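Häufige Fragen rund um alte Handaufzugsuhren

Stand: 18. Oktober 2005

Weil mein Postfach wieder überläuft und ich beim Antworten inzwischen meine eigenen Sätze aus alten Mails kopiere, sammle ich sie jetzt auf einer Seite. Ich bin keine Uhrmacherin! Ich kaufe, trage und verschenke seit Jahren alte mechanische Armbanduhren, meistens einfache, und ich habe dabei so ziemlich jeden Fehler gemacht, den man mit einem Gehäuseöffner machen kann. Wer es besser weiß, schreibt mir bitte, ich ändere die Seite dann (die Antwort zum Entmagnetisieren war zum Beispiel lange Zeit Quatsch, danke an alle, die sich gemeldet haben).

Wie oft muss ich eine Handaufzugsuhr aufziehen?

Einmal am Tag, am besten immer zur gleichen Zeit. Die meisten alten Werke laufen aufgezogen eineinhalb Tage, meine Istum schafft sogar 40 Stunden, aber gegen Ende wird der Gang ungenauer. Ich ziehe morgens auf, während der Kaffee durchläuft. Abends geht genauso gut, nur vergesse ich es da.

Kann man eine Uhr überdrehen?

Die Frage kommt am häufigsten. Man dreht an der Krone, irgendwann wird es deutlich schwerer und dann ist Schluss. Genau da hört man auf. Wer am Anschlag mit Gewalt weiterdreht, kann schon etwas kaputtmachen, aber dafür muss man sich anstrengen. Was im Volksmund "überdreht" heißt, ist fast immer eine verharzte Uhr: Das alte Öl ist zäh geworden, die Feder ist voll gespannt und das Werk kommt trotzdem nicht in Gang. Auf dem Flohmarkt heißt es dann "die ist bloß überdreht", und der Preis bleibt oben. Lasst euch davon nicht beeindrucken.

Bitte zum Aufziehen die Uhr vom Handgelenk nehmen! Wenn sie am Arm sitzt, zieht man die Krone beim Drehen leicht schräg nach außen, und das mag die Welle auf Dauer gar nicht.

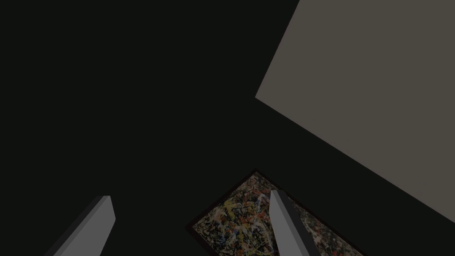 Viel Dunkel, dazu eine schräge Fläche in Graubraun.

Weiter mit Uhren, sonst schimpft wieder jemand.

Was bedeuten die Steine auf dem Zifferblatt?

Die Angabe "17 Jewels" oder "17 Rubis" nennt die Zahl der Lagersteine im Werk. Es sind synthetische Rubine, Edelsteinhändler kann man damit also nicht glücklich machen. 17 gilt bei einer schlichten Uhr mit Handaufzug als ordentliche Ausstattung, mehr braucht sie nicht. Es gibt auch gute Werke mit 15 und es gab eine Zeit, in der Hersteller zusätzliche Steine irgendwo hineingesetzt haben, wo sie nichts zu tun hatten, weil sich eine große Zahl besser verkaufte. Bei einer einfachen alten Ustum mit 7 Steinen wäre ich vorsichtiger, die kann laufen wie verrückt, aber die Lager ohne Stein sind nach Jahrzehnten oft ausgeschlagen.

Meine Uhr geht am Tag ein paar Minuten vor. Kaputt?

Ein paar Sekunden am Tag sind bei einer alten Uhr normal, darüber würde ich mich sogar freuen. Wenn sie auf einmal richtig rennt, also mehrere Minuten am Tag, ist sie oft magnetisiert. Das geht schneller, als man denkt: Lautsprecher, Handtaschenverschluss, die Magnetleiste für die Küchenmesser. Jeder Uhrmacher hat ein Gerät dafür und ist damit in kürzester Zeit fertig, viele wollen nicht mal Geld dafür.

Geht sie danach immer noch vor, klebt vielleicht die Unruhspirale. Das heißt, an ihr hängt ein bisschen Öl und die Windungen haften aneinander. Bitte nicht selbst mit irgendetwas daran herumtupfen. Ich habe das getan und die Spirale sah hinterher aus wie ein Stück Wolle, mit dem die Katze gespielt hat.

Und wenn sie nachgeht?

Dann ist sie wahrscheinlich schmutzig oder trocken und möchte zur Revision. Vorher kann man noch schauen, wie man sie nachts ablegt. Fast jede Uhr läuft je nach Lage etwas anders, flach auf dem Rücken anders als hochkant auf der Krone, und mit ein bisschen Ausprobieren lässt sich über Nacht wieder ausgleichen, was tagsüber verloren ging.

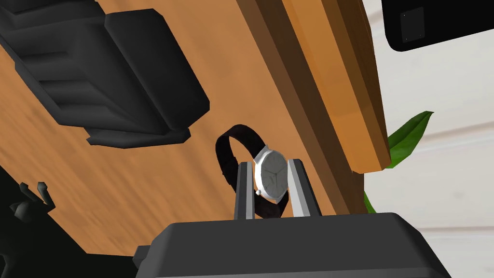
Schreibt euch den Gang dafür wenigstens eine Woche lang auf, immer zur selben Uhrzeit und mit der Lage dazu. Ein Zettel am Kühlschrank genügt. Ich hatte mal eine Tabelle mit Farben und allem Drum und Dran, und am Ende stand drin, was auf dem Zettel auch gestanden hätte: Zifferblatt nach oben ist bei dieser Uhr schlecht.

Was kostet eine Revision?

Kommt auf das Werk an und auf die Stadt. Für ein normales Handaufzugswerk ohne Datum und Schnickschnack muss man schon etwas einplanen, es steckt einfach viel Handarbeit drin: zerlegen, reinigen, zusammensetzen, ölen, regulieren. Ich habe schon mehr als 200 Euro für eine Uhr bezahlt, die auf dem Flohmarkt einen Bruchteil davon gekostet hatte. Würde ich wieder tun! Aber es war die Uhr, die ich haben wollte. Bei einer, die man nur so mitgenommen hat, sieht die Rechnung anders aus.

Immer vorher einen Kostenvoranschlag geben lassen und fragen, ob Ersatzteile extra gehen. Und dazusagen, was NICHT gemacht werden soll. Ich bekam einmal ein Gehäuse blitzblank poliert zurück, alle Kanten rund wie ein gelutschtes Bonbon. War lieb gemeint.

Wem gibst du deine Uhren?

Levente Kozma in der Werkstatt Rácz in Erkidach. Er nimmt auch alte Sachen ohne Namen an, bei denen andere gleich abwinken. Man muss Geduld mitbringen, besonders im Dezember, da wollen alle noch schnell Opas Uhr unter den Baum legen. Ich bekomme nichts dafür, dass ich das schreibe, und ich kann auch keine Termine vermitteln (das war die häufigste Mail vom letzten Jahr). Einfach hingehen.

Darf ich mit der Uhr Hände waschen?

Bei einer alten Uhr gehe ich immer davon aus, dass sie nicht dicht ist, ganz egal, was auf dem Boden eingraviert steht. Dichtungen werden hart und bröselig. Ich nehme sie zum Spülen ab, zum Duschen sowieso, und im Garten lasse ich sie drinnen liegen. Falls doch mal Feuchtigkeit unter dem Glas steht: Krone ziehen, damit das Werk steht, und so schnell wie möglich zum Uhrmacher. Die Sache mit dem Reis in der Dose mag ich gar nicht, da kommt am Ende auch noch Staub dazu.

Welches Band passt zu einer alten Uhr?

Messt zuerst den Abstand zwischen den Hörnern, innen, mit dem Messschieber und nicht mit dem Schullineal. Alte Herrenuhren haben gern krumme Maße, mit denen moderne Bänder nicht zusammengehen. Ein zu breites Band hineinquetschen geht bei weichem Leder, schön wird es nicht. Dünnes, glattes Leder ohne dicke Polsterung sieht an flachen Gehäusen fast immer am besten aus. Bei Schwarz kann man wenig falsch machen, ich habe trotzdem eine Schwäche für dunkles Rot.

Alte Originalbänder hebe ich in beschrifteten Tüten auf, trage sie aber nicht. Die Schließe kann man oft retten und ans neue Band setzen.

Und bitte die Federstege gleich mit austauschen. Die kosten fast nichts, und wenn einer bricht, liegt die Uhr auf dem Pflaster. Meine Istum hat genau so ihr erstes Glas verloren, an einer Bushaltestelle.

Das Glas ist zerkratzt. Muss ein neues her?

Wenn es Kunststoff ist, meistens nicht. Ein Klecks Polierpaste auf ein weiches Tuch, kreisen, kreisen, Fernsehen gucken, weiter kreisen.

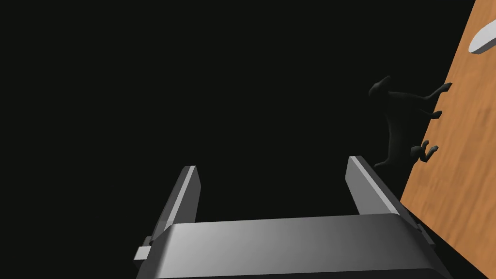
Zwischendurch abwischen und gegen das Licht halten, man vertut sich sonst leicht und poliert eine Delle hinein. Das Gehäuse klebe ich vorher mit Malerkrepp ab, vor allem, wenn es vergoldet ist, denn die Paste nimmt die Vergoldung mit. Bei tiefen Macken erst mit sehr feinem Nassschleifpapier anfangen, wer sich traut. Risse gehen nicht weg, da hilft nur ein neues Glas. Mineralglas kann man so ebenfalls nicht behandeln, da reibt ihr bis zur Rente.

Kannst du mir sagen, was meine Uhr wert ist?

Nein, und bitte keine Fotos mehr schicken, mein Postfach fasst das nicht. Schaut bei Auktionen nach den beendeten Angeboten, nicht nach den laufenden. Was jemand haben möchte und was jemand gezahlt hat, sind zwei Paar Schuhe. Bei Erbstücken würde ich die Frage überhaupt ein bisschen liegen lassen und die Uhr erst mal tragen.

Soll ich sie laufen lassen, wenn ich sie nicht trage?

Da streiten sich die Leute. Ich ziehe die ungetragenen alle paar Wochen einmal auf, lasse sie auslaufen und lege sie wieder in die Schublade. Ob das dem Öl wirklich etwas bringt, weiß ich nicht. Levente Kozma findet es überflüssig, aber ich höre sie gern ticken.

Verkaufst du welche?

Selten. Die Ustum ist vergeben, die Liste mit den übrigen stelle ich ins Netz, sobald ich sie fertig sortiert habe.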